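# Old office computers should come apart before they go anywhere

*June 27, 2023*

The firm two doors down from us, Skultberg, cleared its back office last August and sent 20 desktop computers for shredding. Whole. I think that was a waste, and I think most offices do the same without giving it a thought. An office tower is one of the few machines still made so that an ordinary person can open it.

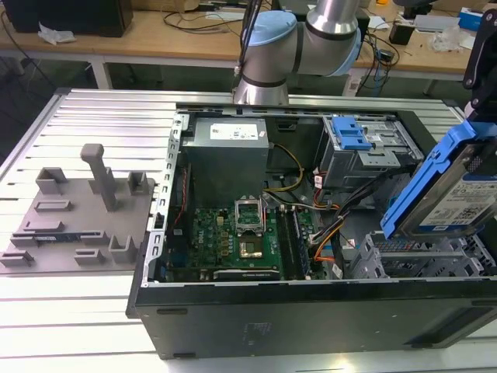
Farouk wrote to say that this is fine in theory but no business will pay someone to sit with a screwdriver when the skip is free. The skip isn't free. Skultberg paid by weight, and then paid again for a certificate to say the disks had been destroyed.

Disks are the real worry and I don't dismiss it. But a disk is also the easiest part to deal with. In a Dell of the usual office sort the drive sits in a blue plastic caddy, and the caddy comes out by hand. Take the drives out, destroy those if you must, and the rest of the machine holds no customer records at all.
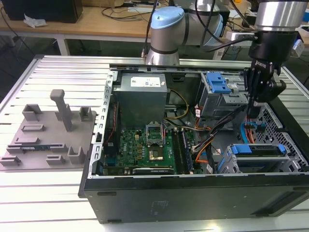 *Blue caddy tabs on the drive cage, upper right.*

My second complaint is about what gets called scrap. A power supply that works is worth keeping. So is memory, and so is a processor, if somebody lifts it out and puts it in a proper tray. At the Murnberg repair room, where I help out, we stripped 103 machines last year and had 3 sockets ruined by careless fingers. I can live with that number.
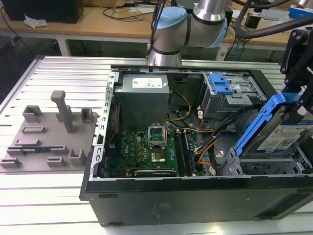 **R. Grekis**

Cables are where people lose patience. They pull on the wire when they should pull on the plug, and a good lead goes in the bin. I would make everyone start with the cables, slowly, and leave the interesting parts until later.

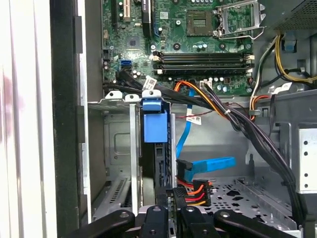 Makers could do a great deal more to help. Colour is cheap, and it saves a beginner from hunting through a manual. A blue SATA port on a green board can be found at a glance, while the black cables all bunch together and have to be followed one at a time. Why not colour those as well? I would also like every screw in a case to take the same driver, and a plain drawing of the layout stuck inside the side panel. The rule I'd like offices to adopt is a short one: drives out first, then memory, processor and power supply, and only the bare case goes for metal. It takes me 7 minutes a machine when the screws behave.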